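5. Comparing grippers in the kitchen scene

Before you start this section you should have finished section 4, so that Griltell opens without errors and the arms move when you use the hand controllers. In this section you load the kitchen scene, do the same task with two gripper models, and save the results so they can be compared.

The task is called "Framed poster". The robot must take a framed poster with both hands, hold it upright above the floor and keep it there until the run ends. It is a good task for comparing grippers. The frame is thin, it is wide compared with the fingers, and a small error in the angle of one wrist is quickly seen on the other side.

5.1 Loading the scene and the cameras

1. Open Griltell and choose Scenes > Home > Kitchen with garden door. The first loading is slow. Please wait until the progress bar disappears before you press any key.

2. In the Robot panel, select the model with two arms. Leave the base locked.

3. In the Cameras panel, turn on Head, Left wrist and Right wrist. Leave Room turned off for now.

4. Press Preview and check each camera one time. Move each wrist slowly near the kitchen cabinets and confirm that the picture follows without delay.

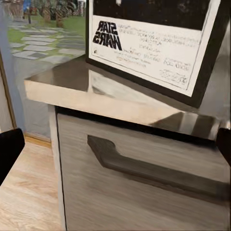
If a wrist view is delayed or jumps, lower the render quality by one level and press Preview again. Do not lower it only for one wrist. The two wrists must run with the same quality, otherwise the operator will trust one hand more than the other and the comparison is not fair.

Note: Reflections are part of the render quality setting. With reflections turned off, glossy surfaces look flat and some operators find the edges more easily. Both choices are allowed, but write in the run file which one you used.

5.2 First gripper: Mulligan

The Mulligan gripper is the default and needs no download.

1. In the Robot panel, open End effector and select Mulligan for both arms. A mixed pair is possible, but it is not covered in this section.

2. Set the closing force to Medium.

3. Set the run length to 996 simulation steps. Keep this number for all runs of the comparison.

4. Press Reset. The poster returns to its start position.

5. Bring both arms to the frame from the sides. Close one hand first, wait until it is still, then close the other.

6. Lift slowly and hold.

Caution: Do not push the hands toward each other after they are closed. The simulator calculates the bending of the frame only in a simple way, and too much side force can make the poster jump out of the fingers. If it happens, stop the run and mark it as "solver", not as "drop". 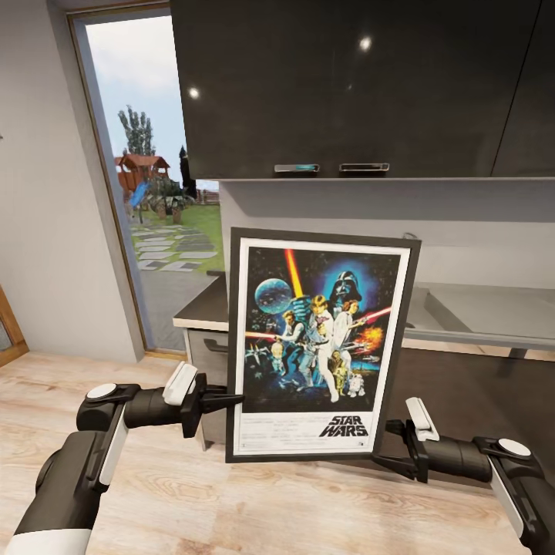
The grip point matters more than the closing force, at least in our experience at Sollside with this task. Try to have the hands at the same height before you lift. A frame that leans to one side is still a valid hold, as long as both hands keep their contact and the frame does not touch the floor. In the head view you can judge the contact quite well from the finger pads: they are white on a black gripper, so they remain easy to find in front of the dark cabinets and the dark frame. When you hold the left and right edges, watch also that your wrists do not cover the lower part of the poster more than necessary, as the tracker uses the printed picture to measure the lean.

7. When the run ends, press Save. Write the grip height in the comment field, using the words low, middle or high.

8. Repeat from step 4 until you have 32 saved runs. Runs marked "solver" are not counted.

5.3 Second gripper: Zutside

1. Download the Zutside package from the Add-ons page and restart Griltell.

2. Select Zutside for both arms. The fingers of this model are a little longer in the simulator, so the collision check must be done again: press Tools > Collision check and wait for the green mark.

3. Confirm that closing force, run length and render quality are the same as in 5.2. Griltell sets the closing force back to Low when the gripper is changed – this is easy to forget.

4. Before the first run, turn the robot and look at the garden side of the room. The outside light depends on the scene file, and it should be the same light as for the Mulligan runs. If the sky or the lawn looks different, you have loaded another version of the scene. 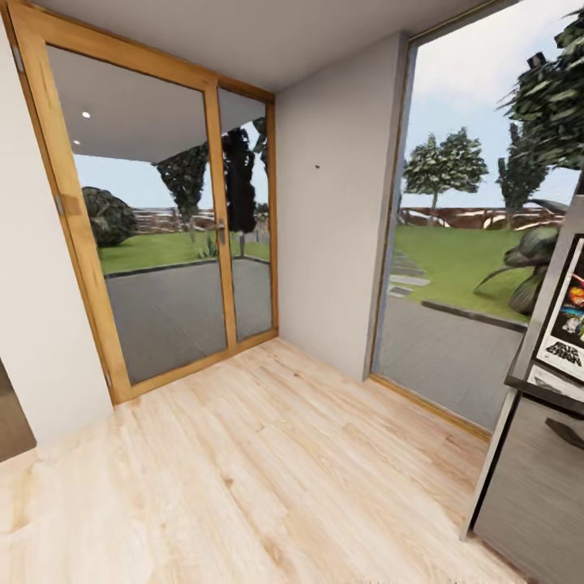 5. Turn the robot back to the counter and press Reset.

6. Make the runs in the same way as before, with the same order of hands.

7. Save and comment each run.

5.4 Optional: one-hand hold

The two-hand task sometimes hides the weakness of a gripper, because the other hand corrects it. For this reason we recommend also a short series with one hand only. Take the frame at a lower corner, where the moment on the fingers is large, and hold it with the same run length.

1. In Task options, change Hands from Both to Right.

2. Close the gripper on the lower right corner of the frame and lift it a small distance.

3. Keep the wrist still. Let the frame settle in its own angle and do not try to correct it.

4. Press Save at the end of the run.

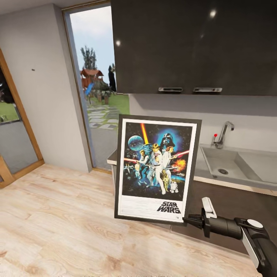
Figure 5-4. One-hand hold at the lower right corner of the frame, beside the kitchen counter.

Note: The sink is inside the working area of the right arm. Turn on the distance warning under Safety > Obstacles if you are not used to the scene. The warning sound is not recorded.

5.5 Exporting the results

1. Open Results and select the series of both grippers.

2. Choose Export > Table. The table has one line per run, with the hold time, the largest lean and your comment.

3. Check that no comment field is empty. Griltell accepts empty fields, but the comparison page sorts them to the end and they are easily missed.

4. If you use the package version of 14th December or older, export each gripper separately and join the tables by hand. The older versions write the name of the last used gripper in all lines.

For the calibration of the hand controllers between long series, see section 6.2.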